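**Sallham Simulation Group: working instructions**
Revised 1 September 2020. Maintained by Miyuki Uchida and Tetsuya Ichikawa.

# Preparing and replaying a two-arm scene with varied viewpoints

These instructions apply to users of the Clikero simulator who wish to train or test a policy on the organiser task. In this task the robot picks up a small block from a marble table and places it in one of the compartments of a desk organiser. The method keeps the motion of the robot fixed and changes only the rendering, so that a single recorded episode can be viewed from several positions. It was first applied by Brunello Galli to the drawer tasks and was extended to table-top tasks in August.

Users should already have a working account on the Plindcombe cluster and should have completed the joint calibration page. Questions of access are dealt with by Shota Tamura.

## 1. Load the scene

1. Open the scene file and select the organiser task from the task list.
2. Set the random seed. The seed fixes the starting pose of the organiser and of the block.
3. Confirm that both arms load. A missing arm does not stop the simulator, and the fault is easily overlooked in close views.
4. Leave the room plain. Wall textures belong to a separate study and must not be mixed with the set described on this page.

The organiser is a single rigid body. Its inner walls and dividers each have their own collision shape, and these must not be merged to save time. A merged shape closes the compartments, and the block will rest on top of an opening that looks empty.

## 2. Record or import the episode

Episodes may be recorded by teleoperation or imported from the Lozano archive, which holds 289 accepted episodes for this task. Each episode has a limit of 900 steps. Longer recordings are rejected on import and should be repeated at a steadier pace, with no trimming at either end.

Joint positions, gripper openings and object poses are saved at every step. Images are not saved at this stage.

## 3. Render from each viewpoint

Replay the saved states with physics switched off, and render each step from the viewpoints in the list file. Physics must be off. Small differences in contact will otherwise move the block, and the views will no longer describe the same episode.

For a first check, render a few stills with the right gripper near the block and compare them side by side.
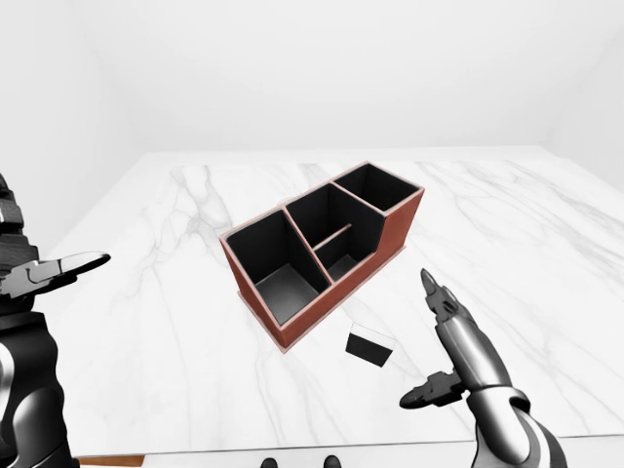
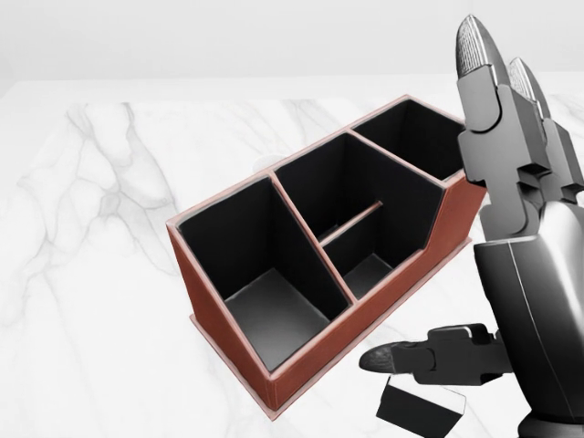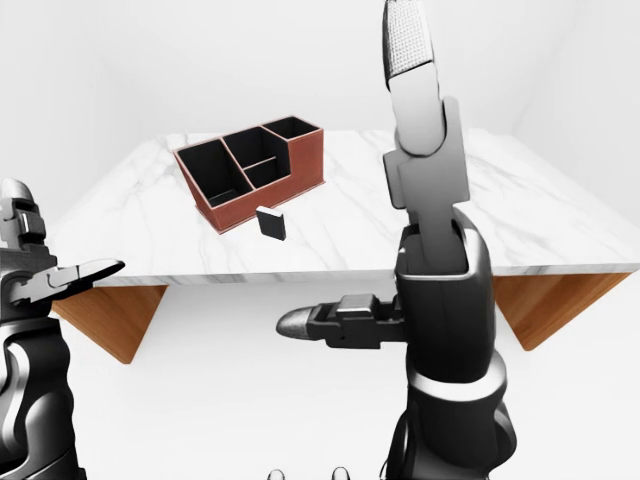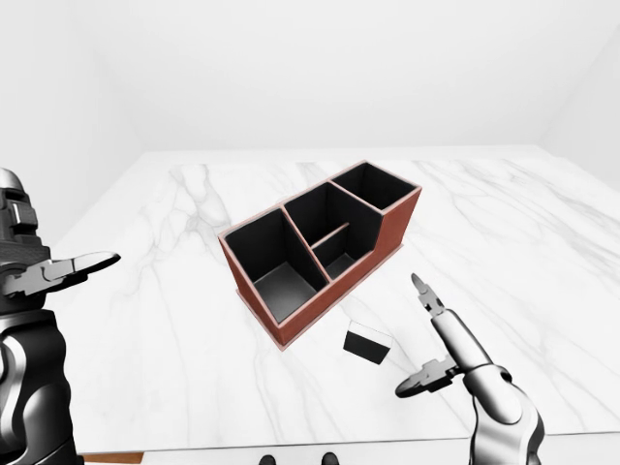
*Organiser, block and right gripper in the simulated room. The second view is the closest; the left gripper appears in the other three.*

## 4. Inspect the stills

Check the following before starting a full render.

- **Organiser.** The openings should read clearly as openings. The dark lining loses detail quickly in low light, and the compartment floors should remain distinguishable from the walls.
- **Block.** It should sit on the marble with no gap beneath it. In close views it may fall near the lower border. A view in which part of the block is outside the image is acceptable for training but should be flagged in the list file.
- **Arms.** Some overlap between the right arm and the table is expected. If the arm hides the block for most of an episode, remove that viewpoint.
- **Table edge.** Where the wooden parts under the marble can be seen, confirm that they remain attached to the table and do not drift between steps.

Hideaki Amano has asked that rejected viewpoints be kept in the list file with a comment and not deleted, so that the selection can be repeated by others.

## 5. Start the full render

Submit the job with the standard template. Request 3 nodes; larger requests wait longer in the queue and bring no benefit for this scene. When the job ends, open the log and look for missing steps. A single missing step shifts every later image against the joint data and is enough to spoil an episode.

## 6. Train and report

Divide the data by episode and never by image. Two views of the same episode must not appear on both sides of the split, or the test score will be too high.

Results are to be reported over 7 training seeds, with the score for each seed given in full. Report seen and unseen viewpoints in separate columns. A trial counts as a success only when the block is inside a compartment and the gripper has released it. A block left leaning on a rim is a failure.

## Known faults

- The lighting preset is sometimes reset when a scene is reloaded. Set it again before rendering.
- The list file does not accept blank lines.
- Imported episodes recorded before the last calibration show a small offset at the right wrist. Run the correction script first.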